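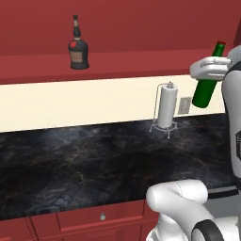
I bought the Ouellet countertop ice maker back in April, after one too many summers of bending plastic trays until they cracked, and I've used it nearly every day since. So this is a proper long-term opinion and I have plenty of it!

First, the good stuff. It makes 9 cubes a batch, the bullet-shaped kind with a hollow middle, and the first batch drops in less time than it takes me to find a clean glass and cut up a lime. The basket holds 572 grams according to the booklet, and that's enough for two people having drinks on the porch, with a little left over for the water pitcher. We had friends over from Drosville in June and I started it two hours early, bagged the ice as it went (into the freezer, because the machine itself doesn't keep anything frozen), and we never ran out.

Now the noise. The fan is fine, sort of a low hum like a small fridge. The pump is what gets me – every time it refills there's a gurgle and then a clunk, and if you're watching TV in the next room you will hear it.
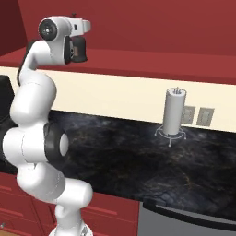

My old one was a Cetard, which was quieter but slower, and the lid hinge snapped in the second year. The Ouellet's lid feels much sturdier. I do miss the drain plug on the side, though. On this one it's underneath, so you have to drag the whole thing over to the sink and tip it, and it's heavier than it looks (ask my wrist).

Cleaning is easy enough. I run it with water and a splash of vinegar every couple of weeks, then two rinses, and the ice tastes like nothing, just how I want it. Skip that for a month and you'll get a stale smell, at least with our Niststead water, which is pretty hard.

I'd buy it again, but I'd wait for a sale. Four stars, and I'd go to five if they moved that plug.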